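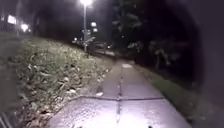 Photos: Gintarė Vītola, for the course. Please ask before reusing them elsewhere.

Week 8: Looking hard at the Arkeo path kit

Right, last time we did sensors in general, and I promised you a proper grumble about a product. So let's take the Arkeo, the outdoor navigation kit Cenix sells for small ground robots. You get a compute box, the path-following software and a year's support. I rather like it, but I want you to read the leaflet like a suspicious buyer.

Start with the claim that it "follows any footpath". Any? A path has edges, and the software has to find them. Clean kerbs are easy. Grass and leaves creeping over the concrete are much harder, and at night your own light makes the near ground glare while everything further off goes murky.

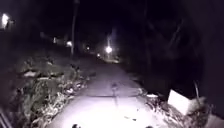
Then there's stopping. The default rule is to halt for anything taller than a set height, and you can change that height in the settings (please don't, until you've read chapter 9 of the manual!). Set it too low and the robot sulks at every twig. Set it too high and you'll be explaining yourself to a cat owner.

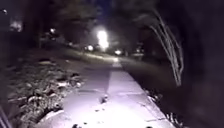 Does the kit need a map before it can run?
It can start without one and follow the path it sees, but you'll want a map for junctions, and for getting it home again.

Now, money. Cenix quotes 2000 euros for the full kit and 787 for the software alone. Ingvar Ragnarsson will argue for the cheaper one in the seminar, and I'm looking forward to it.

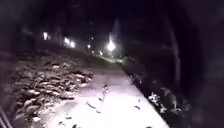 What the software-only price leaves out is support, and that's where I'd spend. Updates can change how the thing behaves on leafy ground, and you do want a person to ring when that happens.

For the seminar, bring one page: would you buy it, for which paths, and what would you test first? Chathurika Sikder has the loan copy of the manual.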